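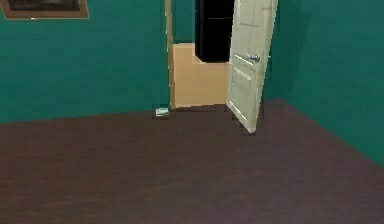 6. Recording a doorway run by remote control

Home Install Pad set-up Recording Export Faults

Reading time: 6 min

Covers driving the base by hand in the Kurek simulator so it can learn to leave a room through an open door. Arm tasks are section 7, don't mix them in the same session folder. Pad not paired yet? Go back to section 4 first.

Before you start

1. Close anything else that wants the graphics card. Browser too.

2. Plug the pad in by cable. Wireless works for playing about, not for recording, the lag gets into the data and you can't take it out later.

3. Open Kurek, pick Flollance from the project list, then Rooms, then Tremesville. Loads slowly the first time. Leave it.

4. Choose start pose "facing door". Teal-green walls, dark brown floor, white panel door standing open into the room with its hinges on the right. If the door loads shut, wrong room file. Back out and pick again.

5. Press View until you've got the head view. You should NOT see the arm. If there are fingers in the picture the arm isn't parked, hold B until it tucks away.

Note: the bottom of a picture frame may show top left on the wall. Fine. If you can see the whole picture the head is tilted too high. Nudge it down with the D-pad, then save the pose so the next person gets it right.

Checking the pad

6. Left stick forward, a touch. Base should creep. Let go, base should stop dead.

7. Same again backwards, then right stick left and right to turn.

8. If it drifts with your thumbs off, recalibrate (section 4, last page). Don't try and steer against the drift. Agata Dal Bello recorded a whole afternoon like that and every run learned to lean left.

9. Speed cap to slow. It's under Drive. It goes back to normal every time you change rooms, no idea why, so check it every time.

CAUTION: if a real base is linked to the same pad it WILL move. Look for the amber link icon next to the project name. If it's lit, stop, unlink, start over. Do this even if you are sure the base is switched off.

Recording a run

10. Reset. Wait for the physics to settle, the clock goes from grey to white.

11. Press Record. Thumbs off for a moment so there's a bit of standing still at the front. The trimmer needs it.

12. Drive towards the opening. Line up early, in the middle of the room, so you come at the doorway square on. Lining up late means a sharp turn next to the door and the base is wider than it looks from the head view.

13. Watch the free edge of the door, the handle side. It sticks out into the room towards you and that's what people clip. The handle is a lever and counts as a solid object. A brush against it ends the run as a contact.

14. On the left keep off the jamb. There's also a small white thing on the floor by the foot of the wall, just left of the threshold. Go wide of it. Treat it as an obstacle even though it's low.

15. Over the threshold slow and straight. No turning until the back wheels are through. You'll have beige in front of you on the far side, and something tall and black beyond the opening, partly hidden by the door. Don't head for the black thing. Aim for the clear space.

16. Stop once the base is fully out. Thumbs off. Wait for the clock to tick over again, then press Record to end.

17. Keep or bin. Be strict. Keep if there was no contact and no reversing in the doorway. Bin if you had to back up, or you stopped to answer somebody.

Note: small wobbles are fine, leave them in. The robot needs to see you correct a bad line. What it doesn't want is long dithering.

Varying the start

All your runs from one spot = a robot that can leave the room from one spot. So:

18. After each kept run press Shuffle Start. Moves the base and turns it a bit.

19. Sometimes the shuffle puts you facing plain wall with no door in view. Record those as well, turn slowly untill the doorway comes into view, then go as normal. Tag them "search".

20. Leave the lighting alone. Tamsin Tomoana runs the lighting changes as a batch afterwards, if you do it by hand as well they get doubled up.

How many

A full set is 51 kept runs per driver. Split it over more than one sitting, tired driving shows. Binned runs don't count towards it. A run times out at 2000 frames, if you're hitting that you are going too slow or got lost, bin it and reset.

Naming and saving

21. Session name is your initials, room, version. For instance JK_tremesville_v2. No spaces. Spaces break the exporter.

22. Save to the shared drive, folder Funance, not to the desktop. The desktop on the recording machine gets wiped at log-off. Jadwiga Kubiak has no way of getting them back so please don't ask her.

23. Run Check Session before you log off. Green, done. Red, open the list and fix whatever it names.

Things that go wrong

Pad does nothing after Reset. Click once inside the room window, it has lost focus.

Base stuck at threshold, wheels turning. Seen when you cross at an angle. Bin, reset, go straighter.

Clock stays grey. Physics hasn't settled. Give it longer, and if still grey reload the room.

Contact flagged but you touched nothing. Play it back from the side view. Nearly always the handle. If it really is clear, send the run number to Orest Zakharchenko with the session name.

Head view has gone black. You're too close to something dark, or the card ran out of memory. Back off a little, if no change restart Kurek. Kept runs are already written to disk, the one in progress is lost.

Replaying what it learned

24. Once Check Session is green open Replay and pick "policy", not "driver". Driver only plays your own run back to you.

25. Hands off the pad. Put it down on the desk. Any stick movement takes control back from the policy and you wont get a warning.

26. Let it try from the facing door start first, then shuffled ones. If it keeps clipping the same side, don't retrain. Record more runs starting from that side and add them to the set.

27. Note the result in the log sheet, pass or contact, and which start pose. One line each is plenty.

Closed-door runs are not in this version. Lech Brzozowska is writing that section, it needs the arm and the base together.

Next: 7. Arm tasks by hand guiding

Recording guide, updated Jan 19, 2018 | Contact: Orest Zakharchenko, recording desk | © Kurek | Back to top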